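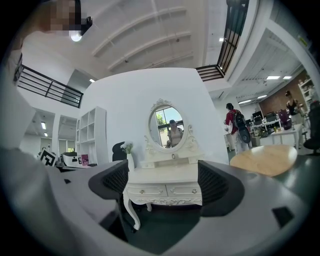 White vanity with the carved mirror – paint it, strip it or leave it alone?

plornapine
Posts: 330
Picked this one up in October and it has been standing in our office ever since, because it won't go up the stairs at my place until I've moved a wardrobe. White all over, curvy legs, scalloped apron with scrollwork, two drawers, oval mirror with a sort of crown on top. I put a vase of white flowers on it and now my coworkers want it to stay!

I had planned to strip it back to whatever is under the white. Has anyone done one with this much carving? I'm scared of the mirror frame.

olham_attic
Posts: 3571
Don't strip it. I did a frame like that years ago and spent 33 evenings with a toothpick and a brass brush, and there was still white in every curl when I gave up and painted it again. Flat parts are fine, legs are okay, scrollwork is misery.

dovetail_dee
Posts: 1427
I disagree with olham a little. If it's real wood under there it could be worth it. Pull a drawer out and look at the bare back of the drawer front, and scrape a tiny spot under the apron where it won't show. If the carving is molded resin or plaster stuck on, stripper will turn it to mush and you'll have your answer the hard way.

Also, are those glass knobs? They look like glass from here. I'd keep them whatever you do.

plornapine
I think they're glass, there's one on each drawer and they feel cold and heavy. Haven't unscrewed them yet. Will check the drawer back tomorrow morning when I'm in.

sillandsash
Posts: 33
Leave it white!! I love it against that big plain wall, and the mirror picks up all the green from the window. Dark wood would make it look so heavy. My aunt had one in walnut and it ate the whole bedroom.

olham_attic
What sill said. If you're bored with plain white, rub a bit of dark wax into the carving and wipe it back. I use the Denusa one, the small tin lasts forever. Try it on the back of a leg first, and put clear wax on before the dark or it'll grab and go blotchy.

dovetail_dee
Dark wax on white always looks dirty to me, sorry. I know people like it. A warm gray glaze is softer, and you can wipe it off with a damp rag for the first few minutes if you hate it.

olham_attic
We've had this fight before, dee :)

plornapine
Okay, looked at the drawer. Pale wood on the back with a pretty straight grain, might be poplar? Under the apron I scraped a bit and there's a cream color below the white, then wood. The scrollwork sounds different when I tap it, kind of dull, so I'm guessing it's stuck on.

dovetail_dee
Then I take it back, no stripper near it. Poplar goes greenish anyway. Wash it with something mild, sand lightly where it's chipped if it is, and go from there.

sillandsash
How are you getting it home? Take the mirror off first if it unscrews. Ours went down Orellana Street in a pickup with the mirror still on and I had my eyes shut the whole way.

plornapine
Two bolts at the back as far as I can see, so yes, it'll travel in a blanket on its own. Going to try the gray glaze on one leg and the wax on another and let you two argue over the results.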